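Skaramstead Animation Library -- Progress Report to the Maldonado Fund
Second report, covering the months through February

Dear friends at the Fund,

We are so glad to be writing to you again, and with a good deal more to tell than last time, when (as you may remember) most of our news was about shelving. The catalog of fan-subtitled and out-of-print anime series that your grant pays for now has 3,133 entries. Of those, 2,885 have a full plot summary, an episode list and a note on which manga or novel the show was adapted from. The rest are waiting mostly on the summaries, which take longer than we promised you, and we'd like to explain why.
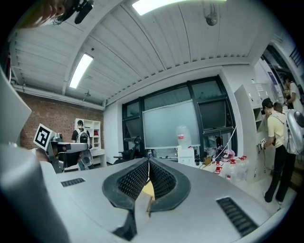

A good summary of a long fantasy series is a tricky thing to write. Our first drafts gave away the endings far too often, and two of our readers wrote in quite upset about the Brandovlow entry, which revealed the villain in its second sentence. We have since rewritten it -- twice, in fact -- and drawn up a short style guide that asks writers to stop at the end of the third episode. It also settles how we spell character names, a subject that used up three whole evening meetings and a great many cookies!

The sequels have been the other slow spot. Where a second season picks up in the middle of a story, we now write one line of background and link back to the first. The Zaratside series alone needed 10 separate entries, counting the specials and the movie that retells the first season with a different ending.
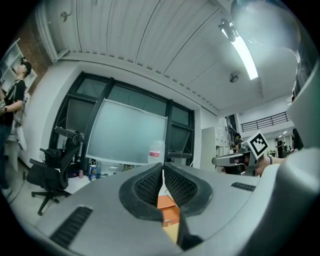 Gripper under the ceiling fans and tube light, with an orange box below.

Visits to the online catalog have been very cheering. We had 1,949 searches in February, our best month so far, and romance comedies are still well ahead of everything else, with giant robot shows a respectable second.

For the next period we plan to finish the missing summaries, add a search by original studio, and begin on the short films. We are within budget on everything except scanning, where the old program booklets turned out to be stapled in ways that slow us down terribly, and we would like to move a little money across from printing if you are happy with that.

With warm thanks as always,
The catalog team, Skaramstead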